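Eun-seong Jin
@eunseongjin · 4th July

Thread on setting up a shared bathroom kit for a rental flat in Dunaldale. Two tenants, one shelf, no cabinet. I do the sorting at a table first and move everything to the bathroom at the end. Dull subject, but I keep getting asked for the measurements.

2/ The shelf over the sink is 400 mm long. A soap dish and a cup took most of that. Anything left over went on the rim of the sink and from there onto the floor. The plan is one small open basket per person and nothing loose on the shelf.

3/ Start with a bare surface. I mean fully bare, including the mug and the mail. If there are already things on the table you end up sorting those too, and then it is an hour later and you have reorganized a drawer.

4/ Pale laminate with a fine wood grain is good for this. Dark drips and stray hairs show up on it, and toothpaste wipes off with a damp cloth. I would not do it on oiled wood. Old toothpaste leaves a dull patch in an oil finish and you will be looking at it in August.

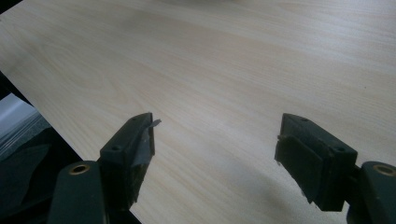 Seo-ah Nam
Does laminate hold up if you do this every week? Mine has started to lift at the edge nearest the sink and I assumed it was all the wiping.

Eun-seong Jin
@eunseongjin
Replying to Seo-ah Nam
Usually standing water at the seam. Wiping is fine if the cloth is wrung out. Dry the edge last and check the underside, where the core is often left unsealed. If it has swollen already, glue will hold the sheet down but the bump stays.

5/ Back to the kit. Basket choice. Requirements: plastic, rounded inside corners, smooth walls, open top. Square corners collect gray paste that you need a cotton swab to remove. Woven baskets are out for anything that goes near a sink.

6/ Translucent is better than solid color. You can see from the side when a tube is nearly flat or when something has leaked at the bottom. With solid white you find out by smell.

7/ I compared two ranges, Kulthorpe and Trikine. The Kulthorpe basket has a slotted base, so it drains, but it drains onto the shelf. The Trikine one has a closed base and has to be tipped out. I went with closed. A shelf that is always damp is worse than a basket I have to rinse.

8/ Weight limit, for those who asked: the shelf brackets are marked for 4 kg. One loaded basket came to 510 g on the kitchen scale. Two of those is nothing. The brackets will outlast the tenancy.

9/ What goes in a basket: one toothbrush, one tube of toothpaste, floss, a comb. What stays out: razors (separate cup, blades up is how people get cut), medicine, anything in glass, anything you use less than once a week.

10/ Order of loading. Tube first, lying along the long side with the cap at the front. Then the brush, handle down in the opposite corner, head clear of the rim. If the brush goes in first, the tube lands on top of it and the bristles end up against the cap.

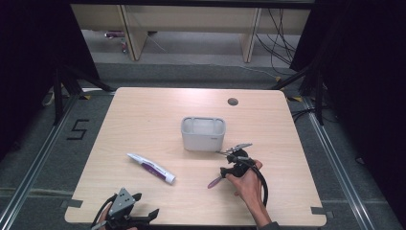 Basket and toothpaste on the sorting table, purple toothbrush held over it in a black gripper.

11/ Wipe the threads of the tube before it goes in. Screw caps are better than flip caps here. A flip cap gets knocked open by the comb. A screw cap only leaks if it was cross-threaded, and you can feel that when you close it.

12/ Squeeze from the crimped end and fold it over as it empties. I used to think this was fussiness. Folded tubes take up less of the basket, and the fold tells you when to buy another.

13/ Let the brush air-dry before it goes anywhere with walls. Ban, the other tenant, puts his straight in wet, and his basket needs rinsing twice as often as mine. We have discussed it. His basket is on the left.

14/ Cost, since the landlord wants receipts. Two baskets and a pack of adhesive bumpers came to 2,160 in local money, no delivery charge. The bumpers go under the baskets so they don't slide when you pull out the tube with one hand.

15/ Maintenance: empty it, rinse with warm water, dry with a cloth, reload in the same order. No bleach on translucent plastic. It goes cloudy and then you have lost the reason for buying it.

16/ Open item: where to keep spare brush heads. They roll, and a lidded box won't fit under the mirror. Currently in a kitchen drawer next to the batteries. Suggestions under 90 mm tall, please.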